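Student Projects > Robotics and Automation > Final Reports

Pick and Place in a Simulated Kitchen: Final Report, Team Koltach
By Encarnación Figueroa
December

1. Task

The project extends the Hutora grasp planner to household objects on a cluttered tabletop. All work was done in simulation. The planner receives a color image and a depth map and returns one grasp pose. Object positions are randomized at the start of every episode (seed 1234), while the microwave stays at the back of the table.

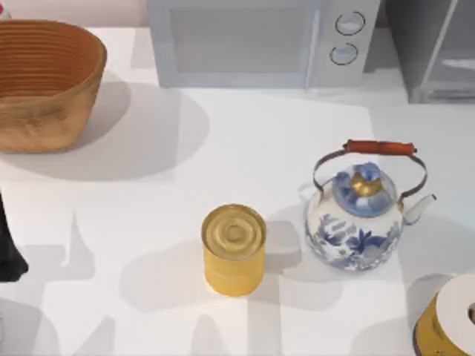

Cylindrical objects such as the yellow can were expected to be simple. Most can failures came from the approach path, with the arm passing too close to the kettle handle. The handle is thin and often missing from the depth map, so the collision check did not register it. We padded the kettle's collision mesh and reran the set.

2. Training

The grasp scorer was trained on 2000 episodes and tested on 126. Five grasp candidates are kept per image. Raising that number slowed planning and did not change the selected pose in most cases.

3. Rim grasps

The large bowl is wider than the gripper opening, so the only usable grasp is on the rim, with one finger inside and one outside. 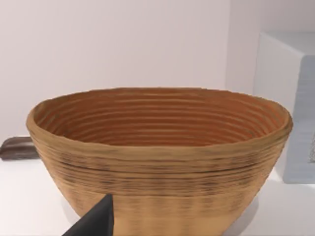
Source: simulation render, Team Koltach

The ridges on the inner wall produced false edges in the segmentation step, and the planner sometimes placed the rim too low. Smoothing the depth map before edge detection removed most of these cases - at the cost of a less exact rim height.

4. Remaining work

Shadows are still segmented as objects in a few layouts. Transfer to hardware was not attempted.

Recent reports
Gikevley: Line Following with a Single Sensor
Petridis: Sorting Arm, Second Revision
Hutora Planner: Setup Notes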